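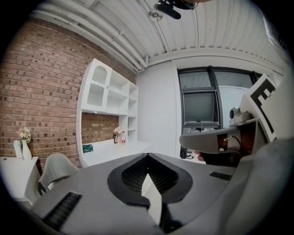
How long does a Nevberg wool rug take to settle flat once it has been unrolled? Most lie flat within 2 days, and the thicker ones may want the weekend as well, particularly if they have spent a cold night in the van.

Home Rugs Runners Underlay Care Contact

February – by the Britside shop team

The Nevberg is the rug we get asked for more than any other, and we've grown very fond of it over the years. It's a flat, close weave in pure wool, made for us at the Prurley mill, and it has a good honest weight to it – you notice that when you carry it up the stairs! It doesn't shed much after the first few weeks (a little fluff early on is quite usual with wool, so please don't worry), and it's firm enough underfoot that chairs slide back from a table without ruckling it up.

We stock it in oatmeal, moss and a deep blue called Wanyama, which was meant to be a one-season colour and has stayed because people kept ringing up for it. The blue does look darker by lamplight, so do ask us for a sample and leave it on the floor for an evening before you decide.

The small size is £399 and the large is £876, both with delivery included. If you have an awkward room, or a long one, we can have a rug woven to your own measurements, and the largest we've sent out so far came to £2515 with the edges bound by hand. Those take longer, and we'll ask you to measure twice.

Vacuum it gently without the beater bar, and turn it end to end every few months so the sun and the footsteps get shared out. Spills should be blotted with a dry cloth and then a damp one – never rubbed, however tempting that is when it's red wine and there are guests watching. It can't go in the washing machine, I'm afraid, but any decent rug cleaner will know what to do with it.

Underlay is sold separately and we'd suggest it on bare boards or tiles. Orders that reach us by noon on Thursday go out on that week's van, and samples are posted free.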